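Temen Museum to open gallery of devotional sculpture

August 27, 2023

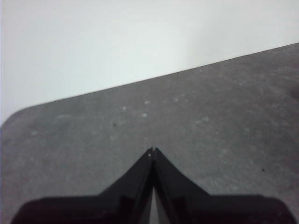
The Temen Museum will open a permanent gallery of Buddhist and Hindu devotional sculpture next month, following the transfer of the Symonenko collection from its former home in Clorkeck. The collection comprises 2,232 objects, most of them small household figures in bronze, stone and fired clay.

A first selection will go on display in three rooms on the upper floor. One room is given over to seated figures in the earth-touching pose, in which the right hand reaches down over the knee. The pose recalls the moment at which the Buddha called the earth to witness his enlightenment. Visitors will be able to compare the treatment of the hands, robes and hair across several regional styles.

The transfer was agreed in May, after the Symonenko family decided that the collection should be kept together. Conservation work on the larger stone pieces was carried out by the Tistik workshop, which also advised on mounts and lighting.

Volodymyr Karpenko, keeper of sculpture at the museum, said that the household figures deserved closer study than they had so far received. "Many of these objects stood on family altars for generations," he said. "The wear on the knees and hands is part of their history, and we have left it as it is."

Objects not on display - among them a group of votive tablets - may be viewed by appointment in the study room. Written requests should reach the museum at least four weeks before the intended visit. Admission to the new gallery will be included in the general ticket.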